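**Ticket 732: brush rack leans when the big brush is hung**
Status: solved
Item: Bredwood six-peg brush rack, dark wood, dragon-head ends
Room: Pikville studio, back table

**Reported, 9:40 am**
First off, I love this rack! The turned posts, the scrollwork down low, the little dragons looking off in opposite directions, all of it. But with the large brush on an end hook, the top bar tips toward that side and the left post rocks if you bump the table. The thin brushes cause no trouble at all.

**Tried so far**
- Snugged both posts into their side pieces by hand. Slightly better.
- Checked the pegs, all tight.
- Moved the large brush in from the end, with two slim ones to its left and one to its right. Huge improvement!

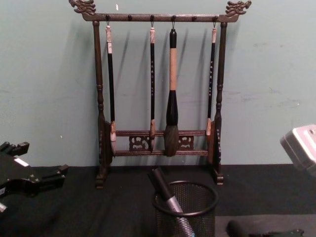 *Hanging order after the move, large brush just right of center.*

**Reply from Phromma parts desk, 11:15 am**
Great notes, thank you! Moving the weight inward is what we'd suggest too. Could you weigh the large brush and try the rack close to a wall? Please don't glue anything yet.

**Update, 2:30 pm**
Large brush is 142 grams on the kitchen scale, heavier than I'd guessed. I put the black cloth down and set the rack back near the wall. 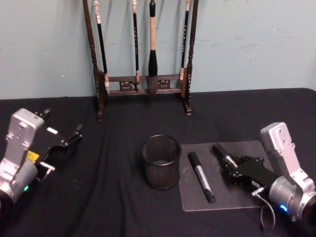 I gave the table a few good thumps and got hardly any wobble, so I'm thrilled. I also slipped a thin felt pad (Nilix, pack of 14) under the left foot, and that took care of the last bit of rocking. One leftover question: are spare hooks sold singly? I'd like to fill the two free pegs.

**Reply, 3:05 pm**
Wonderful news! Yes, hooks are sold singly, ask for part 300. Closing this one, but reopen it any time if the lean comes back.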